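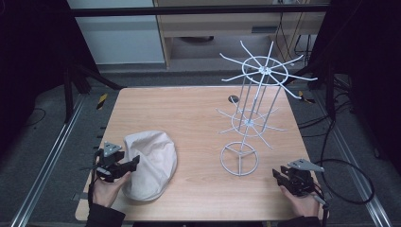 Page last changed: March, by Apolline Bailly

Unit 8: When the gripper reads closed and the hat is still on the table

Course notes, handheld gripper work. Instructor: Ginette Caron. Lab lead: Loïc Lecomte.
Shares: 30 | Comments: 10

Read this before the Friday lab. You will need your notes from Unit 7 on jaw calibration.

The task

The operator holds one gripper in each hand, picks up a soft cloth hat, and hangs it on a white wire rack. The hat starts on the left half of the table and the rack stands on the right. Jaw opening and hand position are recorded for both sides, and the recordings are used to train the arm policy on the Skalham cell.

The fault

During a run of 400 recordings, the left gripper began to report a wrong jaw opening. The value was correct when the jaws were wide and drifted as they closed. By the end of the run it read fully closed while there was still a gap of 8 mm between the jaw tips.

The operator did not notice. A person closing the jaws on cloth feels the cloth and keeps squeezing until it holds, whatever the number says. The recordings looked good on video and passed the first check, which only asks whether the hat ended up on the rack.

The policy trained on those recordings did badly. On the arm, it commanded "closed" and stopped with the jaws short of the fabric, then lifted. In most trials the hat stayed where it was. In one trial the jaw tips caught a fold, the hat dragged across the table, and the arm pushed the rack over. The rack hit the fixed frame and bent two of its prongs. Mathis Riviere was standing inside the marked line at the time, reaching for the next hat. He was not hurt.

Cause

Yannick Renaud opened the left gripper the next morning. The set screw on the encoder hub had backed out and the hub was slipping on its shaft. It slipped more under load, so the error was larger near the closed position. The screw had been put back without thread locker after a jaw change. The Dernmont service sheet calls for thread locker, but the step is on the second page and the bench copy had only the first.

The cable was checked as well and was not at fault. It is still worth looking at. On the right side the cable hangs in a wide loop off the table, and a loop like that can catch on a sleeve or a shoe. Clip it up before you start.

Why the checks missed it

1. Calibration was done once, at the start of the run.
2. The zero check was done with the jaws open, where the reading was still correct.
3. The success label came from the video and did not look at jaw data.
4. There was no limit on arm force during the first trials. The Trurov controller supports one, but it was left at the default.

What we do now

Close both grippers fully on nothing and record the reading. Repeat after every 30 recordings. If the reading differs from the start value by more than 1 mm, stop and set aside everything since the last good check. Do not correct the values afterward with an offset. The slip is not constant and an offset will hide it.

Close each gripper on the 10 mm gauge block as well. An empty close tests only one point.

On the arm, run the first trials at low speed with the force limit set. Nobody crosses the line until the arm is parked and the operator has called "clear."

For Friday

Bring a plot of left jaw opening against recording number, from the file set Pichon-8. Mark the first recording you would throw out and write a paragraph explaining your choice. Two of the sets have a second, smaller fault in the right gripper. Say which ones and how you found it.

Questions about the files go to Apolline. Questions about grading go to Ginette.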